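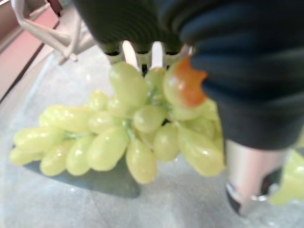
## Willport garden - site check, September

- [x] River path edging: firm. Gap of 5 in. at the north end, fill with gravel.
- [ ] Footbridge handrail: loose at post 4. Tighten before the Hebden group visits.
- [x] Water tank (300 gal): no leaks, lid locked.
- [x] Raised beds: 54 checked, no exposed screws.
- [ ] Bird hide steps: moss on lower treads - scrub and recheck.
- [ ] Tool shed: Nokeo padlock stiff, oil it. Spare key still at Odutstead.

Comments: bench by the reed bed not inspected, path flooded.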